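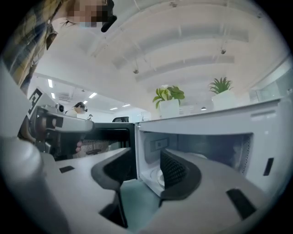
How long do people keep a broken appliance before they decide what to do with it?

Most households in the survey decided within a month, but a smaller group kept the appliance in the home, unused, through at least one change of season.

4. Results: Repair, Storage and Replacement

4.1 What happens after a fault

The questionnaire went to 300 households in the two towns, and 200 came back complete enough to use, 100 from Ibarra and 100 from Surska. Follow-up interviews were held in 30 of these homes, most of them in the early evening. The questions covered the most recent appliance or piece of home electronics to stop working properly, what was done first, who was asked for advice, and where the item was at the time of the survey.

Figure 3. A person in a plaid shirt leaning in and looking down, with an appliance nearby.

The first step was nearly always a small one taken at home. People switched the item off and on, tried another outlet, cleaned a filter or looked for the manual. Respondents did not usually call this repair. When the form asked, "Did you try to repair it?", many ticked "no" and then wrote in the margin that they had taken off the back panel or cleared a drain hose. We coded these notes separately as home checks. Hutari used a similar split in an earlier study of sewing machines, and it proved useful again.

Home checks solved the problem more often in Surska than in Ibarra. The difference is partly a matter of what had gone wrong. Surska has hard water, and many of the faults reported there were blockages or scale, which an owner can clear with vinegar and some patience. In Ibarra the reports leaned toward control panels, door switches and power supplies. A few Ibarra respondents named a fault code from the display and said they had searched for it online without finding anything they could use.

4.2 Asking for help

People who got no result from a home check mostly turned next to someone they knew. A relative or neighbor was named far more often than a shop, and in several interviews the same neighbor came up twice. Paid repair came third in both towns. Buying a replacement without asking anyone was less common than we had expected from the pilot forms, and it was mostly limited to kettles, toasters and other low-cost items.

Distance mattered less than the literature suggests. Prokov argues that the trip to a repair shop is the main barrier in small towns. Our respondents did mention the trip, but they talked more about not knowing the price. One woman in Ibarra put it this way: "I would drive there. I just don't want to drive there and be told it costs more than the thing is worth." Seven others made the same point in other words. Two shops in Surska give a price range over the phone, and people who had used those shops were more willing to go back with a different item.

Age of the appliance was a weaker guide to the decision than we had assumed. What owners said about age was often wrong in any case. Where a receipt or a rating plate could be checked during the interview, the appliance was usually older than its owner had reported. We have left the reported ages in the tables and marked the checked ones with an asterisk.

4.3 Storage

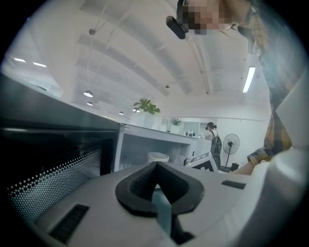

Why do people store electronics that no longer work?

They gave three main reasons: the item might hold personal files, it might supply parts for another one, or they did not know where it could be dropped off.

Storage turned out to be a larger category than repair in both towns. Items were kept in basements, under stairs, on balconies and, in one home, in a bathtub that was no longer connected. Computers and phones were stored longer than kitchen appliances. The concern about files was strongest for computers, and it came up even where the owner was sure that nothing important had been saved. Liam Stockdale, who carried out the Surska interviews, noted that people tended to lower their voices when they reached this subject, and that several asked him how to wipe a drive.

Large appliances were stored for a different reason. They are hard to move. A washing machine or refrigerator often stayed where it had failed until the new one arrived, and if the delivery crew did not take the old one, it went to the garage. Both towns offer a pickup for bulky items, in Surska twice a year and in Ibarra by request. Few respondents in Ibarra knew that they had to ask. This may explain part of the gap between the towns in garage storage, though the Surska homes also have smaller garages.

Spare parts were mentioned mainly by men over sixty, and here the interviews gave a better picture than the form. On paper, "for parts" looks like a reason given after the fact. In person, some of these respondents could say which part had been used, and in which machine - a pump, a door latch, a length of hose. Others could not name any. We did not try to separate the two groups in the counts.

4.4 Limits of the survey

The results rest on memory. A fault that was fixed in five minutes is easily forgotten, and the share of successful home checks is probably too low. The form also asked only for the most recent fault, which favors items that break often. Renters are underrepresented in Surska, where part of the July mailing went to owners only by mistake. A second mailing corrected this, but fewer renters replied to it. Tables by type of tenure should be read with that in mind.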